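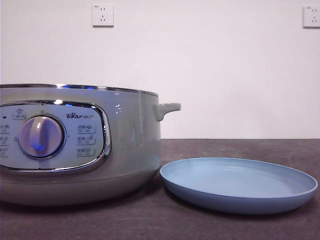 Figure 1. Fixed camera view, lid off, plate empty.

Telling Task Stages Apart From Two Cameras
Narnden College, Robotics Project Course, final report

1. What we set out to do

The recordings we worked with show a robot arm doing short kitchen tasks. Each recording is long, and for training it has to be cut into stages such as "reach," "place" and "close lid." At the moment the cutting is done by hand, and it is slow. We wanted to find out if a small image classifier could suggest the stage of a single still well enough that a person would only have to correct it.

We had two sources for every moment. One is a fixed camera that looks at the counter from the side. The other is a small camera at the wrist that looks down past the fingers. Our question was how much the wrist view adds, and for which stages.

2. Data

The full set has 3,476 image pairs, all from the Hegyi kitchen bench. A pair is one fixed image and one wrist image with matching time stamps. We threw out pairs where the two stamps disagreed by more than one frame. The count above is what was left.

We kept 400 pairs for testing. They come from recordings that do not appear in the training part at all. In an early version we had split by image instead of by recording, and neighboring images ended up on both sides. The scores from that version looked very good and we do not report them.

Labels were made in Simar, the labeling tool the course provides. Two of us labeled the same 100 pairs separately before starting on the rest. Most of our disagreements were about "reach" against "align," and after that we wrote a rule: it is "align" once the target is between the fingertips in the wrist image. 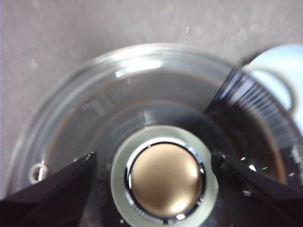
Figure 2. Wrist camera over a clear container, labeled "align." The gold-colored cap lies between the two fingers.

3. Method

Both images go through the same kind of small network, which we took pretrained and did not change except for the last layers. The two outputs are joined and passed to a classifier. We call the whole thing Plurden, after the folder it was first saved in.

We trained three versions:

Fixed only
Wrist only
Both

Images were shrunk to the same size for all versions. We used light color changes during training but no flips, as the side of the counter an object is on turned out to matter for some stages. Training stopped when the score on a small part of the training recordings had not improved for several rounds.

We also tried giving the network the image from one second earlier. It helped a little on "reach" and made "close lid" worse. We ran out of time to find the cause, so the results below use single moments only.

4. Results

Fixed only got 100 of the 400 test pairs wrong. Most of the errors were between "reach" and "align." From the side the arm can be out of view for part of a task, and then there is little in the image to separate the two.

Wrist only was good at exactly those stages and poor at the ones that depend on the whole counter. Clear plastic and shiny metal were hard for it. Highlights move across a clear surface as the wrist moves, and the network seems to have treated some of them as object edges — we saw this when we covered parts of the image with a gray square and watched the score change.

The version with both images was the best on every stage except "close lid," where it tied with fixed only. For a lid, the side view is enough. The glass dome and its knob stand well clear of the steel rim, and a plate beside the cooker can be checked in the same image.

Blur caused fewer errors than we expected. We had planned to filter out blurred wrist images and tried it once. Filtering changed the score by less than 3 percent and lost us a lot of "align" pairs, so we put them back.

5. Problems

All of the data is from one bench. The wall and the counter stay the same, and we cannot say how Plurden would do in another kitchen. The background may be helping more than it should.

The plate check was added late. It is a yes or no output for "object on plate," trained on the fixed images. It works from the image alone and has no idea how the object got there or what should happen next.

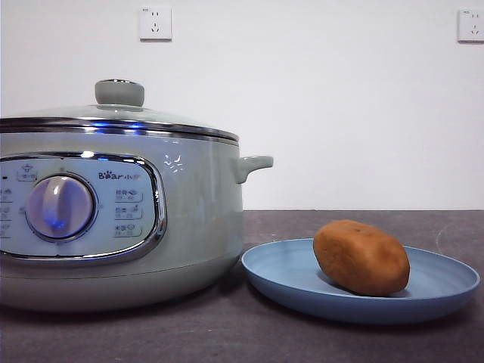 One comment on our draft was that a yes or no plate check is too coarse, and that a third answer, "can't tell," would be more useful to the person correcting the labels. The same reader asked for the confidence score to be shown next to each suggested stage in Simar, with the lowest ones sorted to the top.

We agree with the first point. A third answer needs new labels for the plate images, and we have started on those. Sorting by confidence is already possible with the scores Plurden writes out, but Simar reads them only as plain text and sorts 10 ahead of 9. Until that is fixed, the sorted list has to be made in a spreadsheet and loaded back in.

The training settings and the list of test recordings are in the course folder under Plurden, together with the labeling rules. The "align" rule is on the second page.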